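Second arm or better grippers? Budget question
Small Automation board > Buying and budgeting

benchgoblin
Fri 25 September
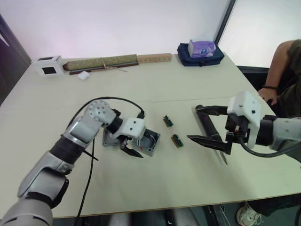
I've got 1064 left in the pot and I can't make up my mind how to spend it. We do small electrical assembly, mostly little boards going into metal boxes, and the plan for next year is a second two-arm table like the one we've got. Ruker have quoted me 400 a pair for longer fingers, and I'm tempted to put those on both tables first. The pointed black ones on the right arm are fine for straddling a cylindrical tool, but I'm less sure about the left arm's pair once they're down inside a metal box with a coil of wire in it. Cables are my other headache — the one on the left arm loops right over the top of the gripper. Do I budget for proper cable guides now or wait?

tinlid_77
Cable guides, now, before anything else. We put it off in June and ended up buying a new cable AND the guides. The Ayele kit was 351 for us, fitted. Dull way to spend money, I know!

ospreyfan
Disagree with tinlid. Velcro straps and a bit of patience did us for two years. I'd keep the money for fingers, but not at 400. Has Ruker told you what's in that price?

benchgoblin
Just the fingers and the screws, as far as I can tell. No pads. I did ask twice.

tinlid_77
Then that's steep. And straps are fine until someone does them up too tight and the wrist can't turn. Ask me how I know.

ospreyfan
Well, don't do them up too tight then :)

mossy_bracket
Can I throw in something different? Get a holder for the hand tool. Yours is lying loose on the table next to the boards, and ours used to roll about all over the place. Hadia do a simple stand that bolts down. It made more difference to us than any fingers did, and it's pocket money next to the rest.

benchgoblin
Hadn't even put that on the list. Does it need the table drilling?

mossy_bracket
Two holes. Ikemum do a clamp version if you rent your tables, but I found it a bit wobbly.

ospreyfan
Seconded on the stand. Still not buying cable guides.

benchgoblin
Right — stand and guides first, then I'll go back to Ruker about the pads. Will post the new quote when it comes.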